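I've been meaning to write about the robotics club since October, and every time I sit down to do it something has changed and I have to start over. So I'm just going to get this down tonight while the kettle's on and tidy it up later (I won't tidy it up later).

For anyone new to the blog: I joined the club at the start of second year, mostly because a flyer promised free pizza, and I stayed because I got completely hooked on grasping. Picking things up! It sounds like the dullest problem in the world until you try to get a machine to do it. Our team is called Bayram, and this year we're entering the Household Handling stream of the Bonenby Challenge, where your arm gets a tray of everyday stuff it has never met and 20 minutes to sort the lot into bins. Last year's team entered with a suction cup and a lot of hope. They had a brilliant time and picked up one envelope.

This year we're doing it by demonstration. You take a two-finger gripper in your own hand, you do the task yourself, over and over, and the recordings go into training. Then the arm gets the same kind of fingers and (fingers crossed, sorry) has a go at doing what you did. We call our pipeline Listis, for reasons that made sense at one in the morning, and the labelling tool that sits on top of it is Stasta. Stasta was my job. It's held together with sticky tape and one very long Python file, but it plays a clip back, lets you mark where the grasp starts and ends, and only crashes if you resize the window.

The best thing about the hand-held approach is that you can do it anywhere. The lab at uni closes early and half the time the first-years have the benches for line followers, so we've been recording at home. I've done sessions in a kitchen, a hallway and a garage with a very suspicious cat. It's great for the data too, because our first model had only ever known the lab bench and fell to pieces the moment we put it on a tablecloth.

We started the year on wooden blocks, which was lovely for morale. Blocks are polite. They have flat sides and they stay where you put them. After a few weeks the arm was getting blocks so reliably that we all got a bit smug, and then our supervisor wandered over, took a hairbrush out of her bag and dropped it in the tray. It did not go well.

So now there's the Awkward Box. Everybody in the club brings in whatever they've got lying about at home that's a strange shape, and the stranger the better. My favourite thing in it by a mile is the scalp massager. 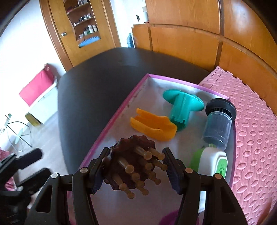
*Scalp massager up and off the tray, pads on either side. The orange bit, the teal plunger and friends are still waiting their turn.*

I love this thing. It's got a wavy flower-shaped body and then all these amber prongs with little balls on the ends, poking out every which way, so there's hardly an obvious place to put a finger. Go in too low and you're pinching prongs. Go in crooked and it wants to twist. My first few tries were a mess, and I'm a person with eyes and a lifetime's practice at picking things up! What I ended up doing was slowing right down, lining both pads up before closing, and squeezing only once I was happy with the angle. You can see that habit turning up in the later clips, and it made me a bit emotional to scrub through them in Stasta and watch myself get less hopeless.

The ribbed rubber pads deserve a paragraph of their own. Our earlier fingers were bare printed plastic and anything shiny shot out of them like a watermelon seed. We tried foam (too squishy, and it crumbled), then a strip cut from an old bike tube (surprisingly good, smelled awful), and then we settled on the ribs. I'd happily never go back. If you're building something like this on a student budget, spend your time on the pads before you spend it on anything clever.

A few other things I've picked up along the way, in no order at all:

- Paper in the bottom of the tray is worth it. Ours cuts the glare from the overhead light and it's easy to swap out.
- Say the object's name out loud as you start. We use the audio to check labels, and it's saved me hours.
- Take breaks. My wrist was cactus after the first long session and the clips from the end of it were rubbish anyway.
- Back up before you go home, not after. I learned this one the sad way.

As of this week the dataset is sitting at 2,251 clips. We'd set ourselves a target of 800 for the whole semester, so you can imagine the noise when the counter went past it. We trained on the full set overnight, came in with coffees the next afternoon, and put 24 objects in front of the arm one at a time. It got most of the easy ones. It got the teal plunger by the shaft, first go, and there was actual cheering. It reached for the scalp massager, paused, had a bit of a think, and nudged it gently into the corner of the tray. Twice.

I'm not even disappointed. It went for the body and left the prongs alone, and a month ago it would have driven straight down into the middle of them. The plan is to record a heap more of the massager lying at different angles, plus some of it half buried under other things, then retrain and see. I also want to fix the window-resizing crash, but I've been saying that since the first week.

If you're at our uni and any of this sounds like fun, come along. You don't need to know how to code, we need hands as much as anything, and the pizza turned out to be real. Bring something with a weird shape for the box.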